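3.2 Salt level and resting time in fresh pork patties

Recipes for fresh sausage usually give the salt as a range and leave the resting time to the cook. Both choices affect how the meat binds. Salt draws protein out of the lean portion, and this protein forms the sticky film that holds the patty together in the pan. The process needs time as well as salt, and a batch that is cooked straight after mixing may crumble even when the seasoning is correct. The second part of our study considered the two factors together, using the coarse pork shoulder mixture described in Section 3.1.

All batches were prepared in the test kitchen at Warkance. The meat was trimmed, cut into strips, and chilled before grinding. Salt, sage, black pepper, and a small amount of brown sugar were combined dry and then worked into the ground meat by hand. Cold water was added in the last minute of mixing. One person mixed every batch, as earlier trials had shown that differences in hand pressure and speed could hide the effect of the salt. Each batch was divided into patties of 55 grams, covered, and placed in the refrigerator.

Patties were cooked either at once or after a rest of 16 hours. A cast iron pan was used for all cooking, with no added fat. Patties were turned once and removed when the center was fully cooked. They were then left to stand for 4 minutes before they were cut, so that the juices would settle and the tasters would receive samples at a similar temperature. Any patty that broke while being turned was recorded as a failure and was left out of the tasting.
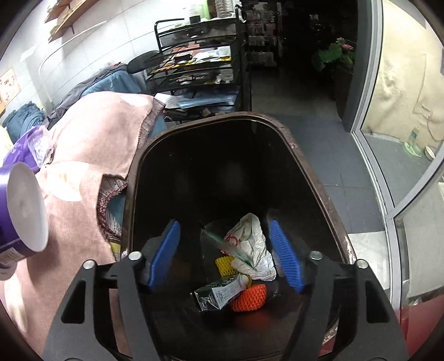 The tasting panel was drawn from the staff of the Flenia cooking school. Panel members had no part in the mixing or cooking. Samples were served on plain white plates with water and unsalted crackers, and the order of serving was changed between sessions. Members scored each sample for firmness, juiciness, saltiness, and overall liking. They were also invited to write comments in their own words, and many of these comments proved more useful than the scores in telling one kind of dry texture from another.

Rested patties held together better than unrested patties at every salt level. The difference was greatest in the batches with the least salt, where the unrested patties often broke at the first turn. At the highest salt level both groups held their shape, but the rested patties were described as springy and close to a cured product. Several tasters disliked this texture in a breakfast sausage. The middle level, used with a full rest, received the best scores for overall liking.

The seasoning also changed with time. Sage was judged stronger after resting, while the pepper seemed milder. Yannick Masson, who prepared the spice blends, has suggested that the sage be reduced when a batch is to be rested overnight. We did not test this suggestion in the present work, and it should be treated as a matter for later study.

Two limits of the method should be noted. First, the fat content of the shoulder varied between deliveries from the supplier, Gomgate, and was judged only by eye. Secondly, the patties were shaped by hand, so their thickness was not fully even. Thin edges cooked faster and may have lowered the scores for juiciness in some samples. A ring mold was adopted for the work on stuffed links reported in Section 3.3.

Figure 3. Hand-held gripper with two blue padded fingers above an open trash bin holding bags, fruit nets and a drink carton.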